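Friday, late

Got home at seven and ate standing up. The bus to Willthorpe was full again, so I walked the last part and my shoes are by the radiator now.

Spent the evening on the floor plan. The lease on the Tavares Street apartment is up at the end of July and we still have no place. We saw two this week. The first one, on Gemwood, is on the third floor with no elevator, and the kitchen has one window that looks at a wall. The second is out in Drarkden and costs $400 less a month, but it adds a train to my trip. I wrote both down on the same sheet of paper with the room sizes and tried to fit our furniture in. The couch does not fit in the Gemwood living room unless we block the heater. The bed fits in both.

We have 3000 set aside for the move. That has to cover the deposit, the truck, and whatever we find broken when we get in. Mom says to keep 100 in cash in an envelope for the day itself, for lunch and tips and parking. I will do that.

I have also started getting rid of things. Tonight it was the hall closet. Two coats to donate, one to keep. A box of chargers for phones we don't own anymore. The blue suitcase with the bad wheel goes out. I kept the sewing tin and Grandma's recipe cards, and I found the missing page of the rice cake recipe stuck to the back of the pickle one. I copied it out again before I put it away.

The marble pattern on the green mat is close to the bathroom floor in the Drarkden place, only theirs is gray.
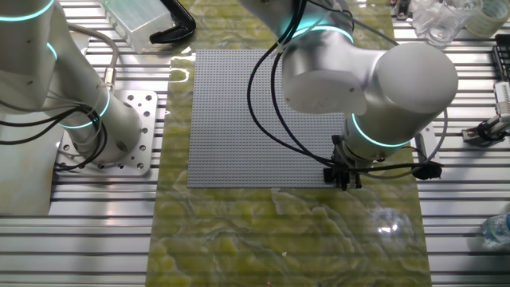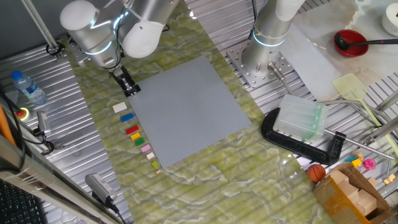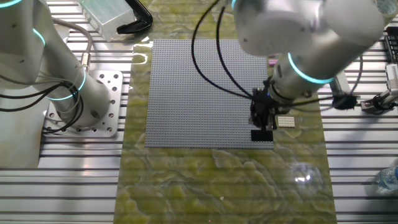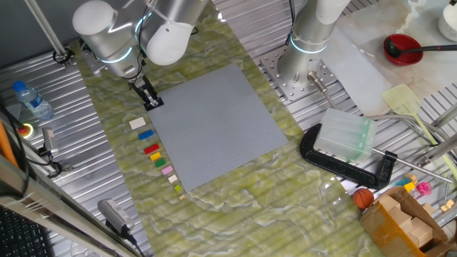 Gray baseplate in all four.

Nhi Nông thinks I should take Drarkden and stop adding up train fares, and that a wall outside the kitchen window will bother me every single morning while the train will only bother me in winter. Get the one with the light, she wrote, and buy a good coat. She also wants to know if there is a tub. There is, a short one.

I wrote back that the good coat is the one I kept. Then I did the train fares again anyway. With the monthly pass I would still come out ahead, less than I thought but enough to matter. The pass does not work on the express, so it would have to be the slow one that leaves at 6:50. I could read. I used to read on trains.

Thiện Đàm offered his van for the move if we pay for the gas. It would take more trips than a truck, and from Drarkden each trip is long. I told him I would let him know after the weekend. I need to measure the back of the van against the wardrobe, which does not come apart, or did once and should not again.

Still to do: call the Gemwood landlord about the heater. Ask the Drarkden one if the water is included. Get boxes from the grocery store before they flatten them, they do it right after opening. Return the library books, one is overdue.

My back hurts from the closet. The bags are by the door so I trip over them in the morning and take them down. Bed now.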